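Search the archives Enter keywords Go

Re: [interiors-render] Colour shift on matte walls after the May build

Kerttu Kauppinen wrote:

> We moved the Grallwood flat over to the new build on Sunday and every
> painted wall has gone warmer. Same materials, same lights. Is the
> importer touching the albedo values, or is it the bounce limit?

It's the bounce limit. The May build raised the default for diffuse bounces from 2 to 6, and saturated paint picks up more of its own colour with each pass. Corners show it first, as two walls of the same colour face each other there. The importer leaves albedo alone – I compared the material tables before and after and they match to the last digit.

Yellows and reds suffer most. I reran the Odari rooms with the limit at 3 and got most of the old neutrality back, with no visible loss under the furniture. The corner room is a fair test of any setting you choose.

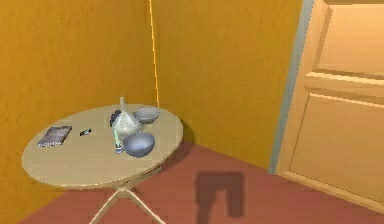

Does the bounce limit have to be set separately for every room?
Set it once in the project defaults and each room inherits it, unless the room file carries its own value.

Older Jultar exports do carry their own value, so search them for the key and delete the line. Otherwise the project default is ignored without a warning. I found this in the Sharifi set after wasting an afternoon on the light probes.

One more thing on grey floors. If they still read warm at 3, check the exposure metering before altering the paint. Centre-weighted metering favours whatever sits mid-view and will pull the rest with it. Fixed exposure is safer for comparisons.

Render time at 3 bounces was 158 seconds per view on my machine. I haven't timed the full set.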